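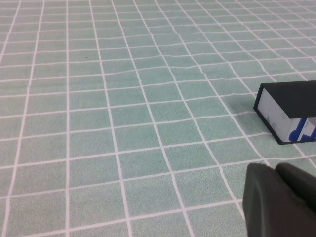 **What is invoice factoring?** It is the sale of a company's unpaid invoices to another firm, called a factor, which pays most of the money right away and collects from the customer later.

Invoice factoring is one of the older ways for a business to turn what it is owed into money it can spend. A furniture maker may ship a load of chairs in the morning and then wait a good many weeks before the store that ordered them pays the bill, and all that while there are wages and rent and the price of next month's lumber to think about. A factor steps into that gap. It buys the bill at a little less than its face value, and the furniture maker gets on with things.

## How it works

There are usually three parties: the seller (who did the work), the customer (who owes the money), and the factor. The seller sends over a copy of the invoice, the factor looks into whether the customer is likely to pay, and if all is well an advance goes out. The part held back is known as the reserve. Once the customer pays, the reserve is released to the seller, less the factor's fee.

Suppose a small bakery supplier called Fludska sells an invoice for $200, and the factor holds back a reserve of 15 percent. Fludska receives $170 at the start and the other $30, minus the fee, when the customer settles up. Real invoices are generally a good deal larger, of course, but the arithmetic is the same.

## Recourse and non-recourse

In *recourse* factoring, the seller has to buy the invoice back if the customer never pays. In *non-recourse* factoring, the factor takes on some of that risk – though often only where the customer has become insolvent, and a quarrel over damaged goods would normally still land back with the seller. Fees tend to be higher for the second kind. Contracts differ quite a lot on this point, and the wording is well worth a slow read with a cup of coffee.

## Difference from a loan

A bank loan rests mainly on the borrower's own credit. Factoring leans much more on the customer's, so a young company with well-established buyers may find it easier to come by. Invoice discounting is a close cousin, in which the business borrows against its invoices but goes on collecting payment itself, and its customers may never hear of the arrangement.

## Online platforms

Some factoring now takes place through websites where many funders bid on the same invoice. Toseo, founded by Joyce Rashidi and Byung-chul Shim, began with a group of 9 funders and allowed sellers to offer a single invoice at a time, which suited seasonal firms very nicely. Its rival Flekdale asked sellers to commit their whole ledger and charged a lower fee in return. Adhiambo Were, who wrote a short history of both companies, considered the single-invoice model kinder to small sellers but more expensive over a full year.

## See also

- Accounts receivable
- Supply chain finance
- Trade credit
- Working capital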